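Mandarin cordial for a whiskey sour style drink goes cloudy and bitter after a few days

Posted in Drinks and Cocktails > Syrups, cordials and infusions

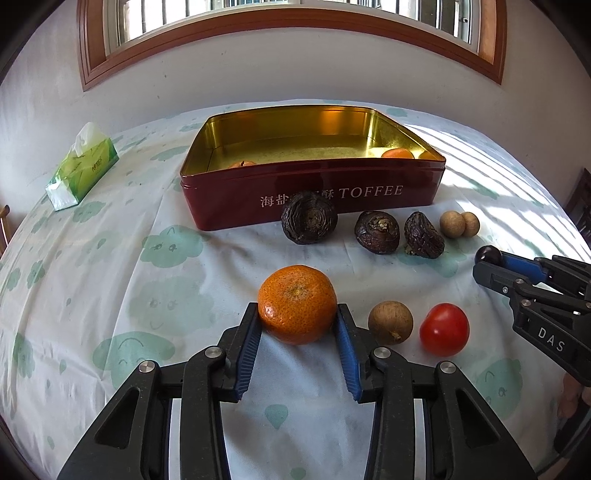

Ha-rang Jeon
Member, 38 posts

Hello everybody. I hope this is the right section, if not please move it.

I am trying to make a mandarin cordial for a drink that I want to serve at my sister's engagement dinner in November. The drink is simple: bourbon, mandarin cordial, lemon juice, a few drops of bitters, shaken and served with ice. When the cordial is fresh, the drink is very good. It smells like the peel when you open a mandarin with your thumb. But on the third or fourth day the cordial becomes cloudy, there is a layer on the bottom of the bottle, and the taste is bitter in an unpleasant way, like chewing a seed.

My method is this. I peel the mandarins with a vegetable peeler, and I put the peels in a pot with sugar and water. I boil it for 27 minutes. Then I press the juice, add it to the pot while it is still boiling, and cook everything a little more. After that I pour it through a kitchen sieve into a bottle that I washed with dish soap, and I keep it in the refrigerator door.

I have made it two times with the same result. The second time I used more sugar because I read that sugar preserves, but it became only sweeter and still bitter. I also tried to add a spoon of honey, and this was a mistake, the honey covered the mandarin completely.

I would like to know if I can make the cordial one week before the dinner, or if this is impossible with mandarin. I don't want to stand in the kitchen pressing juice when the guests are already there. Also, must I use an acid powder? In my town it is not easy to find and I would have to order it.

Thank you for reading, and sorry for my English.

3 answers - 3291 views

Nam-gil Yeon
Regular contributor

Hello Ha-rang. Your English is fine, mine is also borrowed.

I think you have two problems and they come from the cooking. I made the same mistakes when I started with citrus, so I will write in detail.

First, the bitterness. The peel has two parts, the colored skin and the white part under it. The smell you like is in the oil of the colored skin. On a mandarin the skin is thin and soft, and a vegetable peeler goes too deep very easily, so you boil a lot of white together with it. When you boil it so long, the nice oil goes away into the kitchen and the bitterness stays in the pot. Citrus juice can also become more bitter while it stands, and some fruits are worse than others. If there were crushed seeds in your juice, this does not help either.

Second, the cloudy layer. A kitchen sieve lets through all the small pulp. It sinks slowly, and this is why on the first day the bottle looks clean and on the fourth day it does not. The layer alone is not a sign that the cordial is bad, but if you see bubbles, or it smells like bread or wine, throw it away.

What I do now:

Wash the mandarins in warm water and dry them well. Many are waxed, so rub them with a cloth.

Take off the colored skin with a fine grater or a very sharp peeler held almost flat. It is better to leave some color on the fruit than to take white.

Put the skins in a bowl with the sugar, and press them together with a wooden spoon or your hands. Cover the bowl and leave it overnight. In the morning the sugar is wet and orange and the smell is very strong. Bartenders call this oleo saccharum, but it is an old kitchen method and you don't need any special tool.

Press the juice gently. Don't twist the fruit until the end, and take out the seeds before.

Pour the juice over the sugar and stir until it is melted. No boiling. If the sugar does not want to melt, you can put the bowl over warm water for a short time.

Strain first through the sieve and then through a coffee filter or a clean cotton cloth. The coffee filter is very slow. I start it before I go to sleep and I leave it in the refrigerator.

For the quantity, I use equal weight of sugar and juice. It is sweet, but you have lemon juice in your drink, so it will be in balance.

About the acid powder: mandarin juice is not very sour, and a little citric acid makes the cordial more awake. But in your drink it is not necessary. You can put some more lemon juice in the shaker. If you want it in the cordial, look in the baking section or where they sell things for making jam, before you order.

Now the time. Without boiling, I would not keep it one week for guests. I would make it two or three days before, in a bottle that you rinsed with boiling water, and keep it at the back of the refrigerator and not in the door. The door is the warmest place.

One more thing, please taste the mandarins before you buy a big bag. In November the early ones can be pale in taste. I had once a whole box like this and no recipe could help.

Upendo Makokha

Just use triple sec, it is orange anyway and keeps for years. Less work.

Norbert Simon
Moderator

I agree with nearly everything from Nam-gil and I will add only the part about freezing.

Ha-rang, if you want to be ready one week before, make the cordial cold as described and freeze it on the same day. Fill a plastic container or a freezer bag, and leave some empty space because it will grow. With so much sugar it does not become completely hard, it stays like a soft sorbet. Put it in the refrigerator the evening before the dinner and shake the bottle well in the morning. I have done this for family parties with mandarin and also with blood orange, and I could not find a difference from the fresh one when it was mixed with bourbon. Drunk alone with soda, perhaps a small difference.

The lemon juice is another matter. Please press it on the same day, in the afternoon is early enough.

You can also mix the bourbon and the cordial together in one bottle in the afternoon and keep it cold. Then for each guest you only pour, add lemon, shake and serve. Put the bitters on top in the glass, it smells nicer there. I would make one test glass before, and write down the amounts, because in the evening with people talking to you it is easy to forget.

To the suggestion of triple sec: it is a good product, but it will give a different drink, stronger and with more orange than mandarin. As an emergency plan, have a small bottle at home.

Ha-rang Jeon

Thank you very much to all. I did the sugar and skins last night and at 7 in the morning the whole kitchen smelled of mandarin. I took the skins with the fine grater, but then it was difficult to strain, many tiny pieces - next time I will take the peeler and go slowly. The filter is dripping now. I will freeze half and keep half in the refrigerator, and on the fourth day I will taste both and write the result under this post.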